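Ticket 1623
Subject: Guest Wi-Fi drops in the east wing, second floor
Status: Closed
Priority: 3
Assigned to: Helju Navickas, Network Support, Hekden Residence

Original report
The resident services desk reports that tablets and laptops on the second floor of the east wing lose their wireless connection several times each evening. The device shows full signal but no pages load. After a few minutes the connection returns without any action by the user. The first floor and the west wing are not affected. Residents have asked whether they should buy their own equipment. Please advise.

First response
Thank you for the report. Residents should not install their own routers or range extenders, as these interfere with the building network and are not permitted under the residence agreement. Please ask anyone who is affected to write down the time of the next loss of connection and the type of device in use. A restart of the device is not necessary.

The access point in the east corridor has been restarted remotely. It reported no errors before the restart. Please let us know whether the evening is better.

Update from resident services
No improvement. Three residents supplied times. All of the times fall between dinner and the late news. One resident was on a video call with family and lost the call twice. A second uses an older laptop that has never worked well, so her notes may be of limited use. The third is confident that the trouble began in February, after the work on the ceiling tiles.

Network Support
The dates match our own records only in part. The ceiling work was completed in February, but the access point was not moved or unplugged during that work. The logs do show that devices in the east wing receive an address, hold it for a short time and then ask for a new one. In some cases the new address comes from a range that the residence does not use. This suggests that a second device is handing out addresses on the same network.

Please do not change any settings on residents' devices at this stage. If a device is offline, the user may turn Wi-Fi off and on once. If that does not help, please leave it alone and record the time.

Update from resident services
Understood. The furnished rooms at the end of the corridor were checked for private routers this morning, with the permission of the residents. None was found. The room by the linen closet could not be checked, as the resident was out. We will try again after lunch.

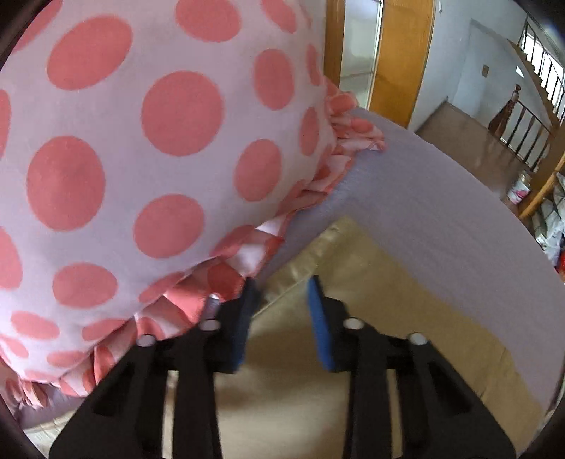
Hekden, March 21, 2019

Network Support
A site visit was made today. The findings are set out below so that the desk has a full record.

The access point in the corridor is in good order. It was tested with a Network Support laptop in the hallway, in the lounge and in the room by the linen closet. Signal strength was good in all of them. The connection dropped during the test in the lounge, and the laptop then took an address from the unknown range, in the same way as the residents' devices.

The hardware address of the unknown device was traced through the switch to a wall port in the activity room. A small Jaka router was connected there, behind the television cabinet. It had been set up to provide internet service for the Vaher streaming box used on film evenings. The cable had been placed in one of the router's LAN ports, which allowed the router to answer requests from the whole floor. The television cabinet is on a timed power strip that comes on before dinner and goes off at night. This explains why the fault was seen only in the evening.

The cabling for the first floor and the west wing runs through separate switches, so those areas were not reached by the router.

Action taken
The Jaka router was disconnected and handed to the resident services desk. The streaming box was connected directly to the wall port and tested with the power strip on. It plays normally. The wall port has been labeled.

A setting on the switch that blocks address offers from unapproved equipment was found to be off for the second floor. It had been turned off when the Prodix door entry system was installed and was not turned back on. It is now on. The door entry panels were tested after the change and respond as expected.

Request to resident services
Please ask residents to restart each device once this evening. Any device that still shows an address from the unknown range will clear it at that point. Please also keep a record of any loss of connection until the end of the week, including the time and the room.

The older laptop mentioned in the earlier update was looked at with the owner's consent. Its wireless adapter is set to turn itself off to save power. This has been changed. The laptop remains slow for reasons that have no connection to this ticket, and Network Support is not able to service privately owned equipment beyond the connection itself.

Update from resident services
No losses of connection were reported on the first evening. On the second evening, one resident could not connect at all. She had been typing the old guest password. She has been given the new card and is now connected.

The activities staff would like to know whether the router may be used in the lounge for the music system.

Network Support
The router may not be used on the building network in any location. If the music system needs a wired connection, please open a separate ticket and give the number of the nearest wall port. There is a free port beside the lounge bookcase, but it has not been activated. Activation is normally done within 2 working days – longer if a new cable is required.

Update from resident services
A separate ticket will be opened. The record sheet for the week is attached to the desk copy and shows no further drops in the east wing. The resident who makes video calls has confirmed that her calls are now completed without interruption. We are content for this ticket to be closed.

Closing note
Cause: unapproved router connected to a wall port in the activity room, with address protection turned off on the second-floor switch.
Resolution: router removed, protection turned on, streaming box connected directly.
Follow-up: Network Support will check the same setting on the remaining switches at the next scheduled maintenance. Ticket closed by Helju Navickas.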